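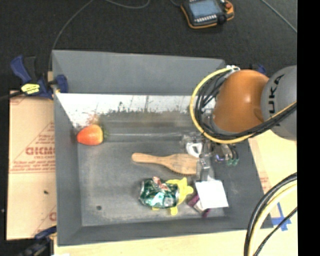
Gray bin, mixed contents: hairbrush, strawberry, one can past its best.

Kangate Odds and Ends: the gallery

Welcome to the page for things that belong to no drawer. Every house has them, and so does the old Kangate reading room, which has been collecting them since before any of us had keys. In June we decided to clear the place out. It is now 26th July and we have cleared out most of one wall.

The rule for this page is simple. An object gets in if two people disagree about where it should go. Scissors don't get in. A plastic strawberry gets in without a vote.

About the strawberry

Rochelle Kingi wants it filed under Toys. Knut Janssen wants it under Kitchen, on the grounds that it is a food. He has been asked whether he would eat it and has declined to answer. It's orange-red and speckled, with a little green calyx, and from across a room it could pass for the real thing if you were hungry and not very particular.

We have had two offers for it. Both were from people who already own plastic fruit, which tells you something about how that habit progresses.

About the hairbrush

A plain wooden one, tan handle, dark bristles, oval head. I have no quarrel with it. Suha Rawashdeh says a brush like this should go in Bathroom, and Elias Dabbas says we don't have a Bathroom box because he used it for cables. So for the moment we have a very well-groomed Miscellaneous.

If you are wondering whether anyone would take home a hairbrush from a clear-out, the answer so far is no. It is still available. Please don't write in to tell us why.

About the can

Crushed flat and mostly green, with some silver and teal and a bit of red and white printing. I can't tell you what was in it. Rakiya Ibrahim's position is that a crushed can is recycling and has no business being in a gallery of any kind. This is a strong argument and we have chosen to talk over it.

Also keeping company down there: a flat yellow plastic toy with rounded lobes, which has been called a flower, a splat and "the one from the set" by people who couldn't say which set. It has tucked itself partly under the can, like someone avoiding a conversation. If you recognize the shape, please tell us, because Rochelle has stopped sleeping on it and started drawing diagrams.

And a small white square of paper or card, with a bit of purple and magenta peeking out behind it. Knut has put himself down for the purple thing sight unseen.

How the boxes work

Anything that makes this page goes into one of 6 boxes, labeled Toys, Kitchen, Desk, Outdoors, Miscellaneous and Ask Knut. Ask Knut is full. Please don't put anything else in Ask Knut, and please don't ask Knut.

Paper goes flat on the shelf by the window. Cans go in recycling, or they will once Rakiya wins. Bathroom will return when Elias finds somewhere else for his cables - he says he is looking.

Taking things home

Come by the reading room on Khalaf Street, use the side door, and bring a bag. Small things are free. Larger things are 3 dollars, and "larger" means whatever Suha says it means when you get to the table. She can be moved by a sad story but she has heard the one about the lamp.

Money from the larger things goes toward the shelves, which are costing us 745 dollars from Stivovgate Joinery, delivery included. We have 80 so far. At the present rate the shelves will arrive at a time when there is nothing left to put on them, although going by the back closet I wouldn't worry.

Next on this page

The button tins. There are more of them than you'd like. After that come the board games, as soon as someone works out which pieces go with which, and then the contents of the Kerkis trunk, which has a lock and no key and makes a sliding noise when tilted.

Guesses about the yellow thing can be left in the notebook by the side door. Pencil only, the pen is in Ask Knut.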